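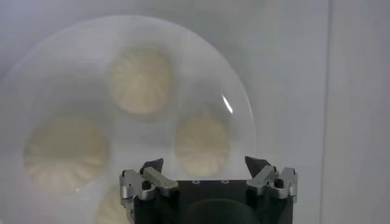 Andri Danzer

4.2 Rater agreement in the home-visit stations

The home-visit stations were added to the Histton clinical skills exam in its second year, after placement supervisors at Alby asked for more evidence that occupational therapy students could judge risk outside a ward. Each student completed three stations of 16 minutes each: a bathroom transfer, a medication review at the bedside and a kitchen task. A simulated patient was present throughout. Two raters scored each performance, one in the room and one from the recording, using the same checklist and the same global scale.

Thirty-five students sat the full set. Raters were drawn from the teaching staff at both sites and had all completed the half-day calibration session described in Section 3. No rater scored a student they had supervised on placement. Scores were entered on paper and transferred to the Prantl database, with a second person checking each entry against the original sheet.

Agreement on checklist items was high for the bathroom and bedside stations and lower for the kitchen. Items that described a single observable act (asks permission before moving an object, checks footwear) produced few disagreements. Items that called for a judgement about timing or sufficiency produced most of them. "Allows the patient adequate time to initiate the step" was the weakest item in the set, and was scored differently by the two raters more often than it was scored the same.

Part of the difficulty lies in the equipment that patients use at home. Compact electric appliances often have several parts that lift off, and the order in which they are handled affects how a step should be scored. Figure 2 gives one case, a cooker with a lid, a stainless steel pot and a shallow pan layer above the base.

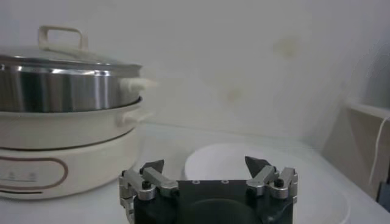

The checklist had been written with a stovetop and a single saucepan in mind, and its wording did not transfer well. Raters who worked strictly from the text tended to mark a step as omitted when the student had combined it with another. Raters who worked from the stated intent of the item gave credit. Both readings were defensible under the instructions as issued, and the calibration session had not covered the point.

The global scale behaved differently. Although the kitchen checklist was the least reliable of the three, global ratings for that station were as consistent as those for the bedside station. This matches our earlier experience with the Brarnusholm cohort, where experienced raters reached similar overall judgements by different routes – a pattern that argues against lengthening the checklist as a remedy. We therefore reworded four items, removed one, and left the global scale alone.

The revised form was discussed with both teaching teams in November.

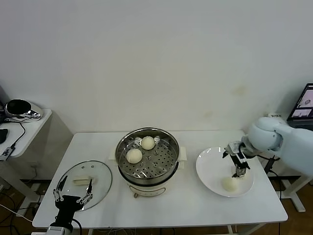

Gareth Dawber objected that removing an item because raters disagree on it risks losing the behaviour that matters most to patients, and asked that time to initiate be kept as an unscored comment field. We adopted this suggestion. The field is now completed by the in-room rater only, as pauses are hard to judge from a recording when the patient's face is turned away. Comments are returned to students with their results and do not contribute to the pass mark.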